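Vorneo Robotics Tools
February · 9:14 AM

We moved our pick-and-place planner to a new task setup in the simulator this month. Short thread on what changed and what still breaks.

The old planner ran one full search per grasp. Fine for a single block, slow once a second block sits close to it. The new one, Skunda, keeps the roadmap between grasps and only rechecks the edges near objects that moved.

Median planning time is now 68 ms on my desktop. The worst case is still bad – over a second when the goal is close to a joint limit.

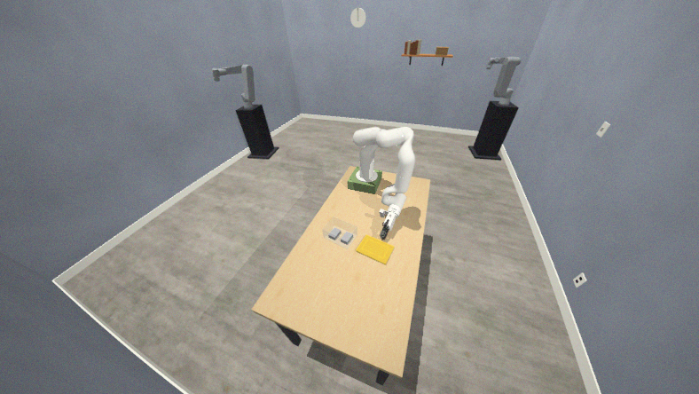
Test layout in sim: two gray blocks, one yellow tray, arm over the table.

The blocks are the hard part of this layout. They sit close together, so a wide approach with open fingers can clip the neighbor. We sample 20 approach angles per block and drop any where the finger sweep hits something.

I ran 1,277 randomized starts overnight. Most of the failures came from one bug: the collision checker was using the block poses from before the last reset. Fixed in the main branch.

7 failures are left that I can't explain yet. All of them end with the wrist flipping on the way to the tray.

Next up is path smoothing, then the same tests with noisy poses from Daza, our perception module. Config files go up once I clean out the hardcoded paths.

14 comments · 52 shares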